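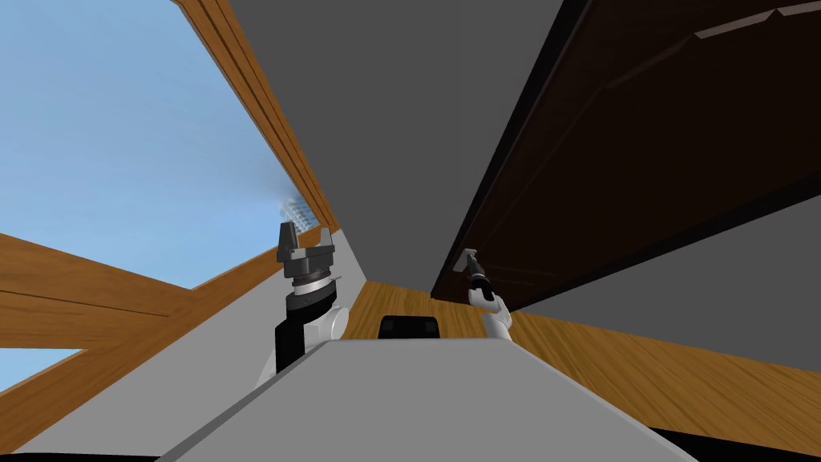

Two arms, the far one reaching for a dark brown panel. Computer render.

2020-06-20

Okay, so the second season of Hutville is finally going to happen, and I have been bouncing off the walls ever since I heard! If you missed the first one, it's the little sketch and talk show set in a mountain cabin, and I've been pushing it on everyone I know since last fall. The new run is set to start in September with 10 episodes, same as before, and the word is that each one will be a bit longer this time.

The big rumor on the fan boards is about the first musical guest. People are saying it's going to be Jarkier, and if that's true I may have to take the day off work. I saw them live last year (107 people in a room meant for way fewer, I know the number because the door guy kept yelling it) and they were so loud and so funny between songs that half the set was basically stand-up already. They'd fit that couch perfectly. Nothing is confirmed, so please don't come after me if it ends up being somebody's cooking segment.

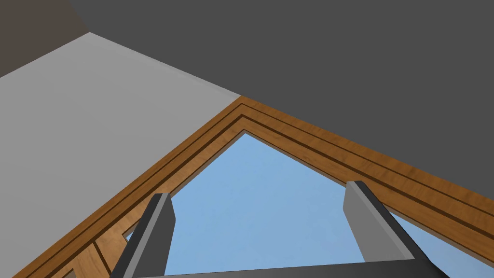
What I really hope they keep is the game corner. Last season the host dragged out an old Atari and made every guest play a round before they could plug their movie, and I loved how fast the polite talk show voice went out the window. One guest got so mad at losing that they had to cut to the band! I've watched that clip more times than I'm going to admit on here.

The other thing I'm hearing is that Vasylenko, the small studio that did the puppets for the holiday special, is back for 2 episodes. YES. The goat puppet was the best thing on television that winter and I will argue with anyone about it. My only worry is that they'll drop the cold opens to make room, and those are where the writers get really strange.
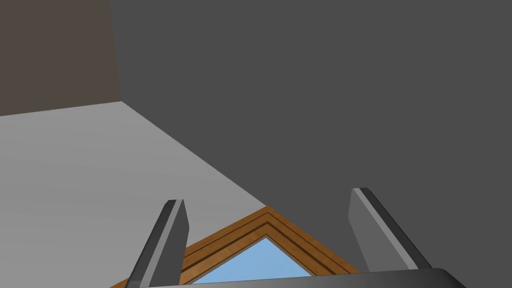 Gripper fingers and a wooden frame with pale blue inside it.

I'm planning to rewatch the whole first season before September and post my notes here as I go, probably a couple of episodes at a time. I'm starting with the one where the power goes out and they do the monologue by flashlight. If you've got a favorite guest from last year, or you've heard anything about Jarkier, leave me a comment, I read them all!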